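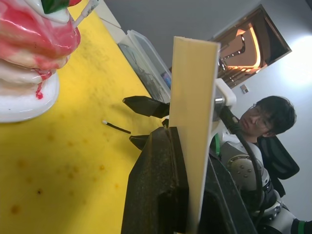 Kerkar Floor Plans: read me first

Welcome to the Kerkar set! These are the drawings and room lists for our ranch and cottage homes, all in one folder.

What you get
plans/ has one PDF per home, with both the standard and flipped layouts
rooms.csv lists every room with its width, depth and ceiling height, in feet
options/ covers the add-ons, like the sunroom on the Skenetti and the bigger pantry on the Espiritu (we love that pantry!)

Good to know
Garage sizes are outside measurements. The Dovow has 2 porch versions, so check the suffix before you print.

Spotted a mistake? Tell Honeylyn Talavera. Last updated 18th March.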